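Kutum: manipulación de objetos cotidianos con un brazo fijo. Notas del ponente

Buscar en el sitio Introduzca un término

Charla de cierre del proyecto de curso, 22 de septiembre de 2018. Ponente: Raymonde Kowalchuk. Turno de preguntas: Lorne Cloutier.

1. Apertura (no leer la portada)

Presentar Kutum como proyecto de asignatura. El objetivo fijado en la propuesta era recoger y recolocar objetos de uso diario sobre una mesa con un único brazo de base fija, sin modificar los objetos ni marcar la superficie. Decir en la primera frase que el trabajo es de integración y que la planificación de trayectorias se tomó de una biblioteca existente. Lo que escribió el grupo: la segmentación, la selección de agarre y el registro de datos.

Mencionar el reparto de módulos. Pruris es el segmentador. Milico es el selector de agarre. Los nombres aparecen así en los diagramas y conviene pronunciarlos una vez antes de enseñar el primero.

2. Disposición de la mesa

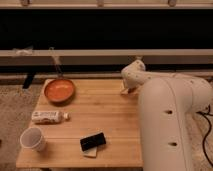 Tiempo de lectura: 4 min

Dejar la diapositiva puesta mientras se explica el criterio de selección. Se buscaban geometrías que obligaran a resolver agarres distintos: un recipiente ancho y bajo con mango, cilindros tumbados, un cuerpo plano. La sartén se incluyó por el mango largo, que admite un agarre muy alejado del centro de masas. El vaso de papel volcado plantea dos problemas: se deforma con poca fuerza y la boca abierta confunde al ajuste de superficie.

El teléfono está sobre una servilleta o paño blanco doblado. Comentar que el contraste facilita localizar el contorno, pero que Pruris tendía a unir las dos regiones en una sola máscara. La corrección consistió en separar por altura antes de separar por color. Si preguntan por el umbral, remitir al anexo; no improvisar la cifra.

Señalar la zona libre del centro del tablero. El planificador la usa como zona de tránsito y las posiciones de destino se generan fuera de ella.

3. Datos

Conjunto final: 3,444 intentos de agarre registrados. Cada registro guarda la nube de puntos previa, la postura elegida, la trayectoria articular y el resultado etiquetado a mano. Se descartaron 19 sesiones por errores de calibración entre cámara y base; explicar que el desajuste se detectó tarde y que esas sesiones no figuran en ninguna tabla.

El etiquetado lo hicieron dos personas por separado. Los desacuerdos se concentran en los agarres que levantan el objeto y lo sueltan antes del destino. Se contabilizan como fallo.

Pausa. Pasar dos diapositivas (la tabla repetida sigue en el fichero, falta borrarla).

4. Aproximación a objetos pequeños 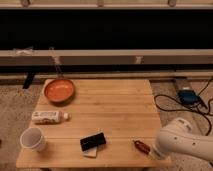

Fig. 2. Pinza a baja altura junto a un objeto alargado de color marrón rojizo.

Usar esta figura para hablar de la fase final de aproximación. Con objetos alargados y pequeños, el error lateral admisible es menor que el error medio de la cámara, de modo que la última corrección no puede depender solo de la imagen inicial. Milico vuelve a estimar la orientación del eje mayor cuando la pinza ya está baja. El objeto está en diagonal respecto a los listones; con el eje paralelo a ellos, las juntas introducían bordes falsos en la segmentación.

Aclarar que la pinza ocluye parte del campo en esta fase. Se probaron 5 alturas de reestimación. La más baja daba mejor orientación y peor localización; se eligió una intermedia. La gráfica está en la diapositiva siguiente y los ejes no llevan unidades: decirlas en voz alta, milímetros en abscisas y grados en ordenadas.

Si queda tiempo, describir el caso de colisión con el tablero. El modelo de la mesa se definió como plano infinito, lo cual penaliza las posturas próximas al borde delantero aunque sean alcanzables. Sustituirlo por una caja acotada resolvió la mayor parte de los rechazos, con un coste de planificación más alto.

5. Limitaciones

Iluminación única, cálida y tenue. No se evaluó con luz variable.

Un solo brazo y una sola superficie. Las conclusiones sobre juntas y bordes falsos dependen de la madera utilizada.

El vaso de papel no tiene modelo de deformación. La fuerza de cierre se fijó por objeto, a mano.

La comparación con el método de Wong, el otro grupo de la asignatura, es parcial: ellos trabajaron con objetos en posición vertical. No presentar las dos tasas en la misma tabla.

6. Cierre y preguntas

La entrega de la memoria es en octubre. El código se publicará junto con ella, sin los datos brutos.

Preguntas previsibles: por qué no se usó un segundo punto de vista (presupuesto y tiempo de calibración); por qué no se aprendió el agarre de extremo a extremo (volumen de datos insuficiente); qué ocurre cuando dos objetos se tocan (sin resolver, se responde con el ejemplo del teléfono). Lorne contesta a todo lo relativo al control articular.

Volver a la diapositiva 2 durante el turno de preguntas.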